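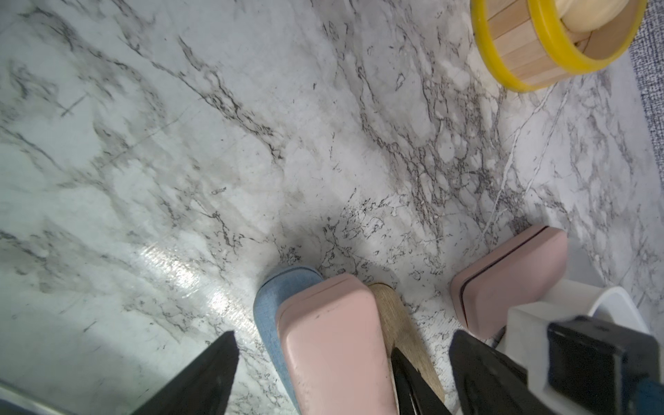
28/10/2020
Genowefa Walczak
2 min read

Bench notebook, gripper budget for the May order

Wutano quote for finger pads is in. Pads are sold in sets of 5, and one set covers both grippers with one pad left over. I would take two sets. The pink rubber we run now is acceptable on friction and I see no case for changing the compound. I asked for the harder grade as a sample only.

Second wrist camera: Visia has the small module with the fixed lens at 80 a piece, cable not included. The cable is another 49 if we want the right-angle connector, and we do, the straight one fouls the housing at full wrist rotation. Piątek sells a cheaper cable but could not give a bend radius in writing. Left it off the sheet.

Work surface. The glossy marble-pattern top throws glare from the overhead lights. A matte top would help, or diffusers on the lights. Diffusers are less money and can be moved to the other bench. Put diffusers under this year, matte top under next year with a question mark. Keep the marble pattern in the test set whatever we buy. The veining is a useful hard case for the segmentation.

Test objects: no spend. Fabric and wood items from the existing bin are enough until the grasp list is revised. Soft items need a lower closing force than the default profile, so check the force limits before anyone runs the list unattended.

Spare fingers: Purnotley will machine the black ones from our drawing. Minimum order is 2 pairs. Lead time not stated, chased by email. If they can't commit before the order closes, print a pair in house and accept the flex.

Open:
- freight on the Wutano pads, quote is ex works
- does the Visia module need its own power line or can it share with the wrist
- who signs for the diffusers, lab or building

Recent entries
Wrist cable routing, second attempt
Pad wear log
Force limits for soft items
Shelf space for spares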